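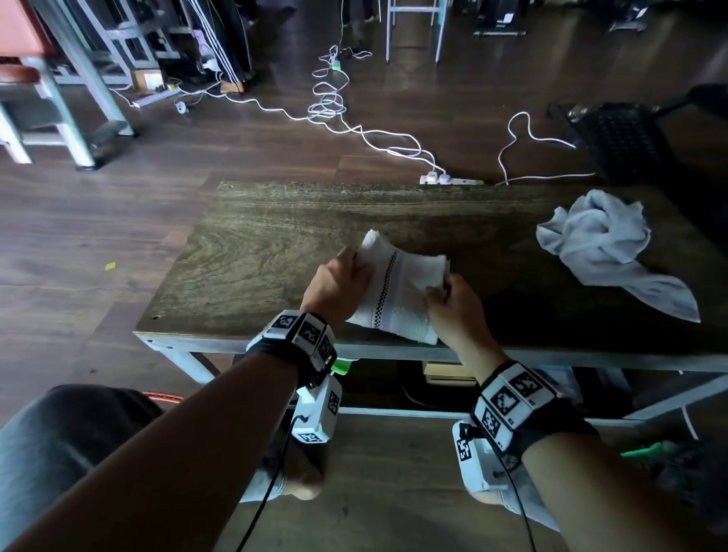

Hands and How They Work
Notes for session 5, Arnolstead evening course
Nov 11, 2020

Last time we got as far as the wrist and then ran out of evening, so I'm picking up at the palm. If you missed the wrist, read the carpal bones pages in the packet first or the next bit will be a slog.

Power grip and precision grip

The old split is still the handy one. In a power grip the fingers wrap around something and press it into the palm, with the thumb clamping down over the top. Think hammer, suitcase handle, jar lid when it's really stuck. In a precision grip the palm stays out of it and the thumb meets one or more fingertips. Think needle, coin, the end of a piece of tape you can't find (we've all been there).

Most everyday jobs slide between the two. Opening a jar starts as a power grip and ends as a precision grip once the lid is loose, and you never notice the switch. Try it at home and pay attention to your ring finger and little finger — they do a lot more of the squeezing than people expect.

The thumb

I could go on about the thumb all night! The joint at its base is shaped like two saddles sitting on each other, and it lets the thumb swing across the palm and turn so the pad faces the finger pads. We call that opposition. It's also a joint that tends to get sore with age, and twisting and pinching are often the first things to complain.
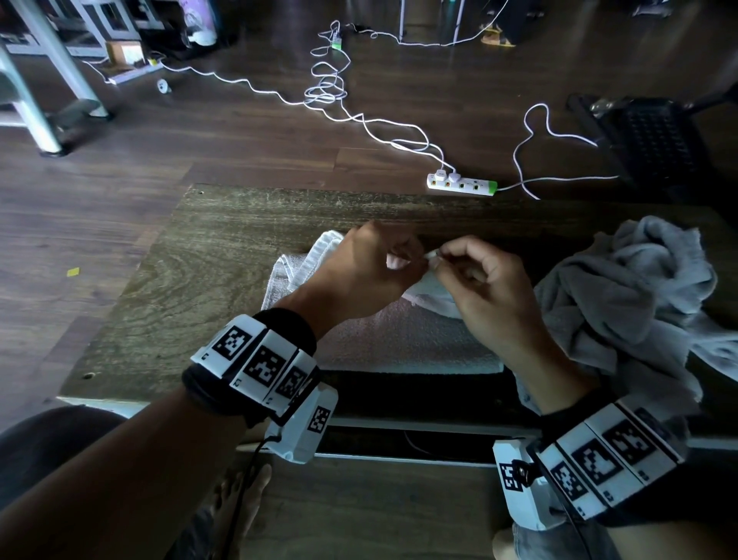 But isn't it the fingers that do the pinching, so why is my forearm the part that aches after an evening of sewing? I got that one in the break and I loved it, because it takes us straight to the next heading.

Where the muscles are

The big muscles that bend your fingers sit in the forearm and pull on long tendons that run through the wrist. Put your left hand around your right forearm, just below the elbow, and make a fist. Feel that? Now drum your fingers on the table and you'll feel it again, only smaller. There are small muscles in the hand too, including the fleshy mound at the base of the thumb, and they handle a lot of the fine steering. Long sewing sessions tire both lots.

Touch

Your fingertips are packed with nerve endings, and your grip depends on them. When something begins to slip, you squeeze a little harder before you've had time to think about it. With numb, cold fingers you tend to grip far too hard, or drop things.

For next time

Read chapter 23 in the Drosier book, skipping the boxes on surgery unless you're curious. Keep a grip diary for 2 meals, cooking included, and write down which grip you used for what. Messy notes are fine. We're in the upstairs room at Civton again, and the side door will be open.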